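By Kalevi Mustonen
Sunday, August 14, 2022
Last updated 4:18 p.m.

Hendrik Naidoo starts talking about coffee before I have both shoes off. He wants to know what I drink at home, what I drink it out of, and whether I've ever tasted the same pot from two different cups. I haven't. "Oh, you have to!" he says, and goes off to fill the kettle.

Naidoo has been setting coffee tables for other people since April of last year, when he gave up his job at Tandport and opened Grandeck, a small tasting room where eight people can sit down at once. He bought 300 cups in the first month, most of them secondhand, and then had to buy shelves.

"I thought people would come for the beans," he says. "They do come for the beans! But they stay and talk about the cups. Somebody picks one up and says, my aunt had one like this, and then we're off for half an hour."

His own habits are simple. He weighs nothing on weekends. He likes a medium-dark roast from Polier, a two-person outfit he talks about the way other people talk about a favorite band, and he buys it in small bags so he can finish one before he gets bored with it.

I ask what he'd tell a person who wants a nicer coffee table at home and doesn't have 300 cups to choose from.

"Take things off it," he says. "Start with a bare table and put out what you're going to use. One cup you love. A place for the spoon - please, a place for the spoon. And let people see the coffee before you grind it, they'll lean in and smell it every time."

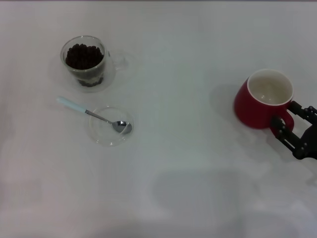
Naidoo is a great believer in color, but a little at a time. He used to match everything, down to the napkins, and says it made the coffee look like part of a furniture display. Now he'd sooner have a plain white tabletop and one red mug, white on the inside, with roasted beans in a clear double-walled cup where you can see how dark they are. The teaspoon gets a small glass dish, and its light-blue handle is as much extra color as he wants. "Red, brown, a bit of blue," he says. "I could look at that all morning."

The mugs he reaches for are ceramic, with a handle big enough for his fingers. He has a weakness for Van Dusen, and he pulls down four of them to show me the differences in the glaze, which I can see once he has turned them toward the window. Then he pours, two cups from the same pot, one thick and one thin, and slides them across to me.

I liked the thick one better. "Me too," he says, very pleased, and gets up to find a third.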